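8 Feb 2022

Dye log, Zerkent wool, batch 2. Weld from the Sikora garden, dried since November, so weaker than fresh. 25 g skeins, alum mordant at 8 percent. Soaked overnight, bath brought up slow. Bożena wants the yellow to match the Trumbridge swatch, which I doubt we'll get with our water.

Skein A out after an hour. Pale, a bit green. Skein B left in, lid on, heat off.

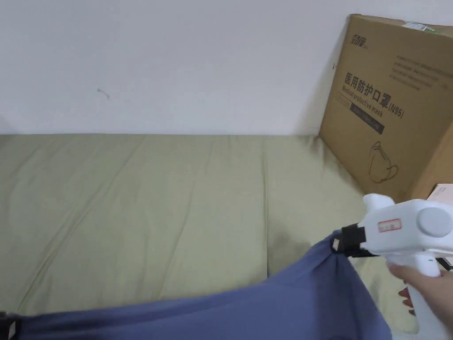

Does chalk go in before the wool or after? Before, stirred in till it stops fizzing, then check pH, then wool. Last time I did it backwards and got stripes.

Skein C with chalk – much stronger, close to egg yolk. Used 700 ml of the first bath topped up with tap water. Should of weighed the chalk, only did a level teaspoon. Ryszard Baran says Utitz sells a finer grade, will ask the price.

Rinse water still running yellow on C, so maybe too

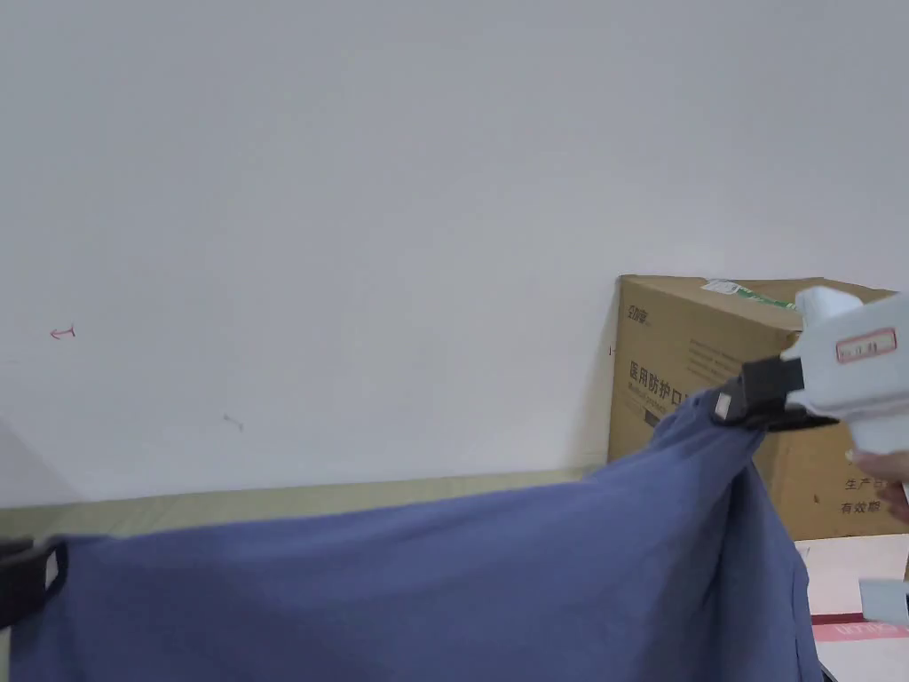

much weld for the weight of wool, or the mordant didnt take evenly. Next go: same bath, half the weld, chalk weighed. Keep A for an iron dip, might save it as an olive. Labels are on the skeins with cotton string, don't take them off before the light test.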